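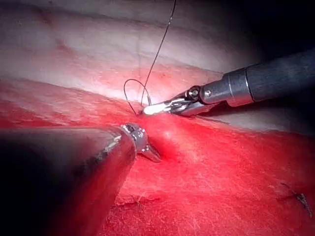 Figure 3. Instrument jaws beside a fine dark suture thread, with a small open loop close to the tissue surface.

4. Timing, pauses and the late laugh

4.1 What we listened for

The most enjoyable part of this project was sitting down with the full set of recordings from the Dundmont comedy club and hearing how differently two comics can handle the same kind of silence. Our collection holds 1000 jokes taken from 40 solo sets. We dropped 32 of them where the room sound was too poor to tell laughter from chair noise, which left 968 jokes for the analysis in this section. Each one was marked for the length of the pause before the punch line, the length of the laugh after it, and whether the comic spoke again before the laugh had died down.

Laughs were split into two kinds. A prompt laugh starts within one second of the last word of the punch line. A late laugh starts after that point, and it often builds in two steps: a few people first, then the rest of the room. Earlier work on stage comedy has mostly treated late laughs as weak ones. We were delighted to find that our recordings tell a much richer story.

4.2 The comics and their habits

Two performers appear more often than any others in the collection, and they make a wonderful pair to study side by side. Abdelkrim El Khatib works fast. His set "Paleo", a long personal piece about following a strict diet while living with his parents, moves from joke to joke with very little air between them. He often starts his next line while the room is still laughing, and the audience has to choose between laughing and listening. They mostly try to do both, and you can hear it on the tape - a kind of bubbling sound that never fully stops for minutes at a time.

Villads Dalsgaard does the reverse. His set "Hafstein" is built around a single trip to a town he made up, and he lets each piece of the story sit. Several of his pauses are so long that our first coder marked them as the end of the joke. His laughs are further apart, but they last longer, and a great many of them are late laughs of the two-step kind.

We had expected the longer pauses to go with prompt laughs, on the idea that the audience has had time to get ready. In the Dalsgaard recordings this was plainly wrong. The pause seems to invite people to guess at the ending, and when the punch line goes somewhere else they need a moment to drop their own version. That moment is a joy to listen to!

4.3 The same joke in two rooms

Both performers also played the Bollik, a former dance hall with 60 seats set at small tables. Several jokes in the collection were told in both rooms with almost the same wording, and these pairs were the most useful material we had. In the Bollik, late laughs tended to start at one table and travel. At Dundmont, where the seats are in rows, they came up from the whole room together.

El Khatib changed his speed between the rooms, although he told us afterward that he had not planned to. His pauses in the Bollik are longer, and he repeats the last few words of a setup more often. Dalsgaard hardly changed his timing, but he spoke more quietly in the smaller room and the audience got quieter along with him. We find this fascinating, and we think volume deserves the same close attention that pause length has had so far.

4.4 Limits of the coding

The coders worked from sound alone. A raised eyebrow or a look at the floor can set off a laugh as surely as a word can, and some of what we call late laughs may be prompt answers to something the comic did with his face. Coders also disagreed on applause. When clapping covered the start of a laugh, we used the first clear voice as the starting point, which may push a few cases into the late group.

There is also the matter of familiar material. Parts of "Paleo" had been heard on the radio in February, and at the later shows a few people can be heard laughing before the punch line arrives. We kept these early laughs in the collection with a separate mark and return to them in Section 5, where they are compared with the laughs that follow callbacks.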